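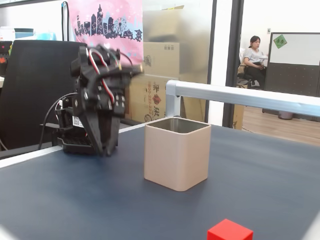 Jidulby kit on the bench, with the open-topped container and red cube.

Progress report, Plivura kit review
Prepared by Sheldon Lapointe for Ndlovu

The arm and gripper are set up and we have started the handling trials. We have logged 256 attempts so far, over 70 of them with the cube. Setup took two days longer than the supplier's guide allows for, mostly because the calibration steps were out of order. Jidulby has sent a corrected guide.

Still to do: the noise check, the spare parts quote and a trial at the Clindville centre. We ask that the second payment stay on its present date. No change to the budget.

Last updated: July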